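Betreff: Re: [werkstatt-liste] Sortierplatz Salleck, wie geht es weiter mit den Stunden
Von: Severyn Koval
Datum: 25. Juli 2019

Liebe Kolleginnen und Kollegen,

Timo hat im Juni an die Liste geschrieben:

> Bei uns in Verkside fragen die Leute, ob der Arm jetzt die
> Sortierung übernimmt oder nur dabei hilft. Ich kann darauf keine
> gute Antwort geben. Wie macht ihr das in Salleck? Wer steht am
> Tisch, und wer schreibt auf, was der Arm falsch legt?
> Gruß, Timo

Ich entschuldige mich für die späte Antwort, ich wollte zuerst die Zahlen vom ganzen Probelauf haben. Wir haben 548 Griffe protokolliert. Bei 46 davon musste ein Mensch eingreifen, meistens bei weichen Sachen. Ein Tuch oder ein Seil hat für den Greifer keine feste Form, und wenn die Wanne so voll ist wie bei uns, zieht er manchmal das Nachbarstück mit. Bälle gehen viel besser.

Zu deiner Frage, Timo: Der Arm übernimmt bei uns das Greifen aus der Wanne, aber die Arbeit ist dadurch nicht verschwunden. Früher haben wir zu dritt Spielzeug sortiert und dabei geredet. Jetzt bleibt eine Person am Tisch und beobachtet, die anderen zwei prüfen die Ware auf Schäden. Das Beobachten macht müde auf eine andere Art, das haben wir unterschätzt. Seit Juni wechseln wir deshalb nach 130 Minuten, und ich würde den Wechsel gerne noch früher machen.

Das Protokoll führt immer die Person, die am Tisch sitzt. Ich bitte sehr darum, dass diese Zeit als Arbeitszeit in den Plan kommt. Im Moment steht dort nur »Aufsicht«, und das klingt, als ob man nichts tut. Frau Kovalchuk hat mir zugesagt, dass sie es mit der Leitung bespricht, eine schriftliche Antwort habe ich noch nicht bekommen.

Noch eine Sache, die mir wichtig ist. Die Kollegen mit schmerzenden Handgelenken sind froh über den Arm, das soll man auch ehrlich sagen. Sie möchten aber nicht, dass man sie später für das Sortieren nicht mehr einplant.

Ich hänge eine Aufnahme von unserem Tisch an, mit der Wanne und den drei Kartons. Wer Fragen zum Protokollblatt hat, kann mir direkt schreiben.

Mit freundlichen Grüßen
Severyn Koval
Salleck

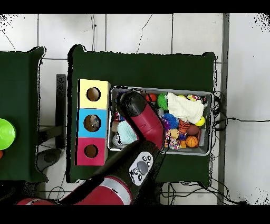 Timo antwortete: Danke, Severyn, das mit dem Wort »Aufsicht« ist bei uns genau gleich. Ich habe es heute im Plan in »Sortierung mit Arm« geändert und warte, ob sich jemand beschwert. Schick mir bitte das Protokollblatt, dann benutzen wir in Verkside dasselbe.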